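Sovavell 75 Rescue Prop

Adjustable shoring prop for collapse and confined space work. One crew member can carry it, two to set it. Stock held at Silton.

Closed length 563mm, fully open 900mm. Weight with both end plates on is under nine kilos. Tube is 75mm across, steel, powder coated yellow, with the collar left bare so you can see the thread and keep it clean. Ends swivel. Flat plate and V plate in the box, spike plate extra (ask).

For ceilings, door openings, low voids, vehicles on their side. Not for trench work – we do a longer one for that, see the Tang range.

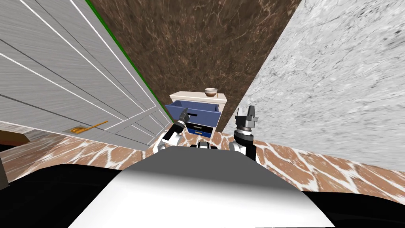
Setting it: pull the inner tube out to near enough the right length, drop the pin, then wind the collar by hand until it bites. Bar only for the last half turn. Don't hammer the collar. We get them back with flats knocked on the thread and thats not covered.

Load tables are in the lid of the case and must stay with the prop. If the lid sheet has gone missing ring us and we'll post another, no charge.

New since March: bigger pin ring, works with gloves on. Older props can be upgraded, send the pin only.

Price £490 each plus VAT, case included. Sets of four on request, discount for volunteer and retained stations. Delivery usually within the week, longer for the islands.

Servicing once a year at our Cledstead workshop or after any shock load, whichever comes first. Bring it or send it, tag it with your station name please – we had three turn up with no paperwork at all.

Questions on fit or training days, ask for Roald Tveit, mornings best. Phones are manned til 4pm, after that leave a mesage.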